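Search this catalog
Enter keyword or record ID
Go

# Wistach Household Textile Vocabulary

Filed under: Open Data > Language Resources > Vocabularies
4 min read

## Summary

The Wistach Household Textile Vocabulary is a list of 429 English terms used for clothing, bedding and household cloth. It is intended for museums, libraries and local archives that catalog everyday textiles and need consistent wording across their records. Each term has a short definition, a preferred spelling, and any variant spellings found in the source material.

The vocabulary is maintained by the Droseck Institute. Questions about content should be addressed to the editor, Nandi Mahlangu.

## Sources

Terms were taken from two bodies of text. The first is the Akbari collection of mail-order catalogs, from which roughly 2000 pages were read in full. The second is the Vanon card index, compiled by hand and transcribed for this release. A term was admitted when it occurred in both sources, or when it occurred in one source and was requested by a contributing archive.

Trade names were excluded. Regional words were kept and are marked with the code REG in the status column.

## Structure

The data is supplied as a single tab-separated file, `terms.tsv`, in UTF-8 encoding.

- `id`: permanent record number
- `term`: preferred form, singular, lowercase
- `variants`: other forms, separated by semicolons
- `group`: one of 4 top-level groups (clothing, bedding, table, cleaning)
- `definition`: no more than 40 words
- `status`: blank, REG or OBS

Hosiery terms fall under the clothing group. "Sock" is the preferred term for any knitted foot covering that ends below the knee, and color is not part of the term. 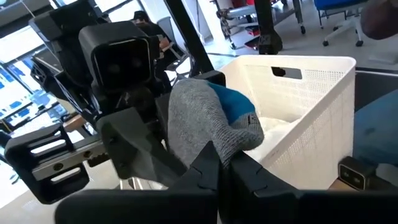 Vol. 3, No. 2, p. 17

The words "ribbed" and "heathered" are treated as modifiers and do not have their own records. Catalogers should enter them in the free-text description field of their own system.

## Known limitations

Coverage of bedding is stronger than coverage of table linen. Definitions reflect American usage, and several terms carry a different meaning in British records. Records marked OBS have not been checked against sources outside the two named above.

## Version and license

Current release: 1.2, dated 2018-12-17. Record numbers from earlier releases remain valid. Corrections received after June will be held for the next release.

The vocabulary may be copied, adapted and redistributed, provided that the Droseck Institute is credited and any changes are stated.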